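Open day at Predden draws 200 visitors

20/04/2022

Predden opened its robotics lab to the public for the first time since November, and 200 people came through over the course of the day. Most of them ended up at the same spot, a table covered in black plastic where robots were folding T-shirts.

The laundry demonstration ran from ten in the morning until closing. Visitors came in groups, stayed for one or two shirts and then moved on to the talks in the next room. Some came back later with family members.

"People expect to see a robot doing something they could never do themselves," said Funmilayo Adeleke, who leads the handling group at Predden. "Then they see it working on a T-shirt and they start giving it advice. I heard a lot of advice."

Folding a light blue T-shirt at the Predden open day.
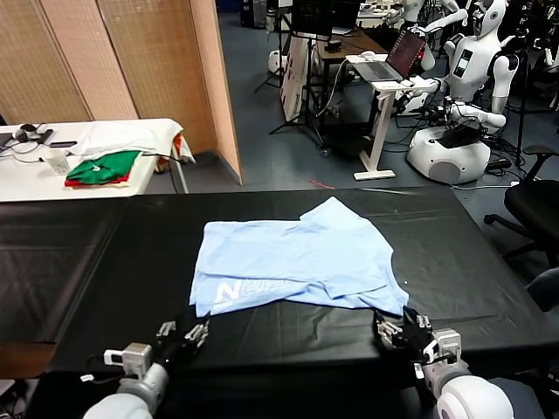
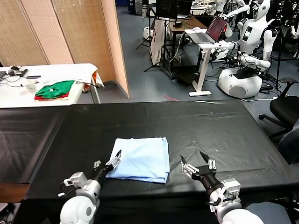
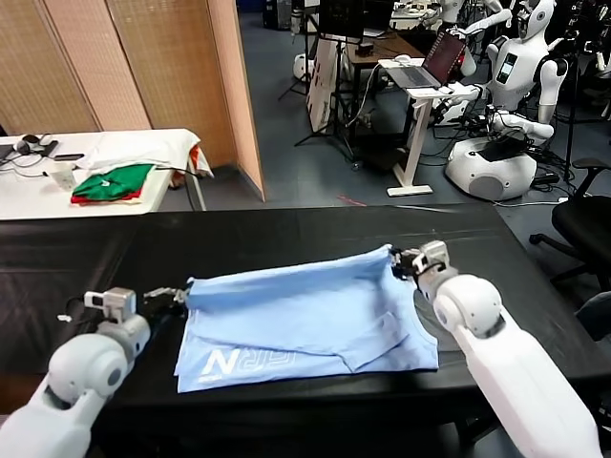 Adeleke said clothing is hard for machines to deal with. A box keeps its shape when it is picked up, but a shirt dropped on a table lands differently every time, and the robot has to work out where the sleeves and the hem have gone before it can do anything useful. Her group has been practicing with the same set of 70 garments since last fall – mostly T-shirts, with a few towels and a pair of children's pajamas.

The project is called Birkine and is paid for in part by Fabbri, a company that runs commercial laundries in the region. Fabbri sent 2 of its shift supervisors to the open day. One of them, Oratile Mofokeng, has worked in laundries for most of her career and stayed at the table for the better part of an hour.

"It's slower than my newest hire," Mofokeng said. "But the sorting and folding is the part we have trouble staffing, so I'm interested. I'd want to see it with fitted sheets."

Fitted sheets are not on the plan for this year, according to Adeleke. The group wants to get through the whole set of shirts and towels without a person stepping in, and then try the same work at the Fabbri plant in Dokberg. No date has been set for that.

Questions from visitors ranged from what the arms cost to whether they could match socks. A class from a Dokberg middle school asked if the robots got bored. Adeleke took most of the questions herself and had lost her voice by midafternoon – a colleague covered the last two groups.

Predden plans another open day in November. Entry will be free, but groups of more than ten will be asked to sign up ahead of time.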